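Home | Rentals | Checklists | Contact
Search this site Go

Retthorpe short-stay unit 906: walk-through checklist, with comments

I get handed a lot of sheets where every box is ticked. I don't believe most of them. Comments are mine.

1. Smoke alarm, hallway. Test button works. The sticker says "checked January" in the same pen as every other sticker in the building. Pass, grudgingly.

2. Counter and left items. Wallets and cards go in the lost property log within 24 hours. The log has no entries at all, which I find hard to swallow. Crumbs get wiped before a guest arrives. Fail.
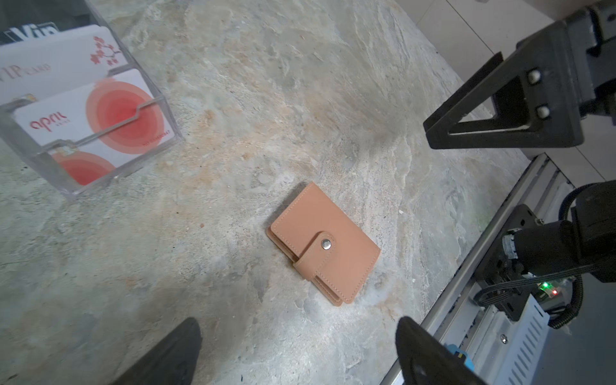
3. Hot water. Onomia heater, set too high for a place that takes families. Turn it down and write down the new setting. Fail.

4. Floors. The Strazds brochure calls its sealer "slip-safe." Safe for whom, in what shoes? I want a test result. Veins and fissures in stone should be felt by hand for raised edges. Open.
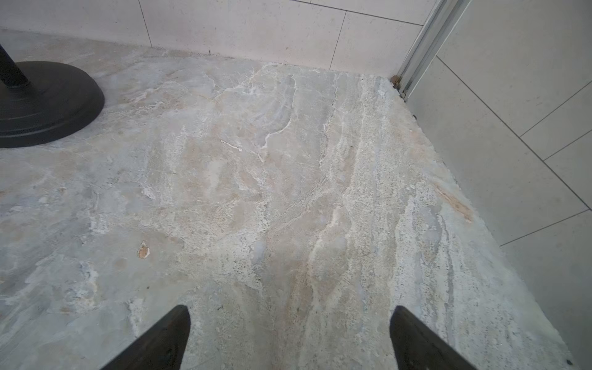

Does a sealed stone floor still need a mat by the shower?
Put one down. Sealer keeps stains out, and I have yet to see it stop anyone from slipping.

5. Extinguisher. Jusia, 6 lb, gauge in the green. Bracket loose. Pass once tightened.

6. Exit map. Shows a stairwell door that was moved. Fail.

Recheck at 13:00 after the fixes. Bring the log.

13 comments | 6 shares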